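At the Tindent returns desk in Braltbridge, small leather goods and card holders now go through a gripper cell before a person sees them. Throughput went from 583 items a shift to a figure management likes to quote. I am more interested in the five people who used to do the handling.

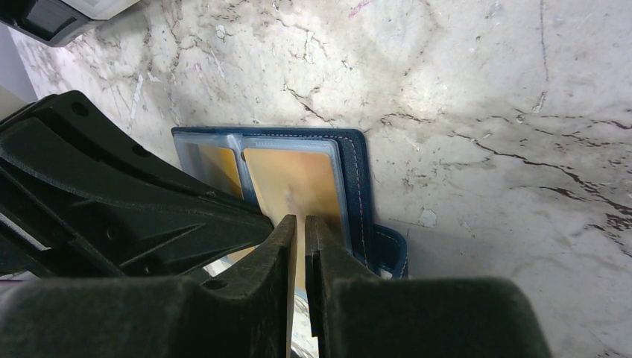
Their job is now exceptions. The cell passes on whatever it fails to grasp, so every item that reaches a clerk is a hard one. The easy items used to serve as rest. Pay grades still assume the old mix, and so do the break times. Both should be revised before December, when volume rises and the second cell starts.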